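**Ticket 892 — Simulated two-arm demo, visitor station, Stescombe open day**
Opened by: Gerasimos Christodoulou
Component: Elora scene, tray task
Priority: high until the open day, then normal
Status: see last entry

**Entry 1**

I open this ticket because the demo for the visitors must run without a person standing beside it, and at this moment it doesn't. The station is one computer with two screens. The big screen shows the whole table with both arms, and the small one shows a close view at the gripper. The visitor presses the green button, the arms do the tray task, the scene resets, and the next visitor can press.

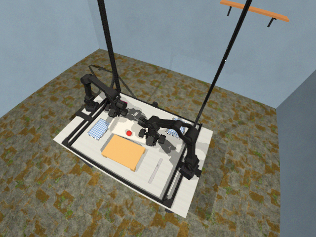
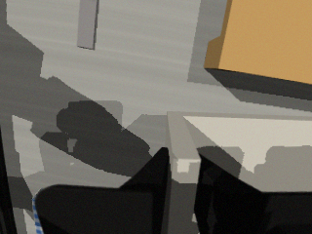
Two complaints came from the rehearsal with the people from Sarnetine.

1. After some number of runs, the reset does not finish. The button stays gray and the program must be closed by hand.
2. The picture on the small screen comes later than the picture on the big one. One of the guests asked if it was a recording.

I start with the first, it is the more serious. The second is ugly but the demo can live with it.

**Entry 2**

I let the scene run alone during the night with the button pressed by a script. It stopped at run 153. The log has no error, only the same line repeated until morning:

`reset: waiting for objects to settle`

So the reset is not broken as such. It waits for something to stop moving, and this something never stops. The log does not say which object. I have added a line which prints the name and the speed of each object that is still above the limit. I should have had this line from the beginning.

Things I tried before this, with no effect:

- new graphics driver
- the other computer, the one from the training room
- running with the small screen disconnected
- starting from a fresh copy of the scene file

**Entry 3**

Second night. It stopped at run 118 this time. The new line gives the answer: it is the ball. Its speed is very small, but it is above the limit and it remains there.

I asked Koutsoukos support, as they wrote the contact settings for us in April. Their reply, shortened by me:

> The rolling friction for the ball is set to zero in your file. On a perfectly level surface, a ball can keep a very slow rotation for an unlimited time. Please set a small value, and please also put a time limit on the wait.

I checked and they are right, the value is zero. I don't know if it was always zero or if it was changed when we copied the scene for the visitors. In the history of the file there is one big change with the comment "cleanup", and this comment is mine. I can't remember touching the friction, but I also can't prove that I did not.

**Entry 4**

Changes made:

- rolling friction of the ball: small value, as suggested
- wait for settling: maximum four seconds, after this the objects are placed directly at their start positions and their speeds are set to zero
- if the maximum is reached, one line goes to the log, so that we know how often it happens

With these changes I did 100 runs with the script and then let it continue for the night. In the morning it was still running. The line about the maximum appeared twice, both times for the ball, and both times the reset continued by itself.

I consider complaint 1 solved. If anybody sees the gray button again, please do not close the program! Call me first, I want to look at the log while it is in this condition.

**Entry 5**

Now the late picture. I measured with a phone filming both screens at once, and the delay is about half a second. This is more than I expected.

The small screen receives its picture over the network, even though it stands on the same desk. It was done so when the two screens were in two rooms, and it was never changed back. The sender also keeps a buffer of several pictures, which is useful for a bad connection but not for us.

I connected the small screen directly to the second output of the same computer. The delay is gone, or at least I can't see it with the phone. There is one disadvantage: the text on the small screen is now too small to read from the visitor's side of the desk. I made the letters bigger, but the line "Press the green button to start" is now broken in two lines, and the second line contains only the word "start". If somebody has a shorter sentence, please write it here.

**Entry 6 — 2024-10-27**

Open day. Short notes, written in the evening.

The station ran from opening until we closed the doors. No gray button. The log shows the maximum wait five times, all for the ball, all continued.

What visitors did that the script did not do:

- Pressed the button many times during the run. Every press is stored, so the demo started again immediately after the reset, and again, and again. One family waited politely for three full runs before they understood that they weren't controlling it. I have now made the program ignore presses during a run. I did this at lunch and it held in the afternoon.
- Held the button down. This has no bad effect.
- Touched the small screen, expecting it to react. It isn't a touch screen. We had to clean it often.

Questions I heard more than once: why there are two arms, if the arms are real and in another building, and if one can make them faster. To the last one, I let two older boys choose double speed from the menu. The ball does not like double speed.

**Entry 7**

Remaining work, moved to separate tickets so that this one can be closed:

- shorter start text for the small screen (the proposal from reception is "Green button = start", I find it good)
- a sign saying that it is a simulation — large letters, at eye height for children also
- check the rolling friction in the other Elora scenes, as they were copied from the same file
- decide if visitors may change the speed or if the menu should be hidden

Sarnetine have asked to borrow the station for their own visitor day. I told them yes from my side, but they should take the version from after lunch, with the button fix, and use the direct cable for the small screen. The network setup is still in the old instructions, and I will correct the page before they come for the computer.

Status: closed.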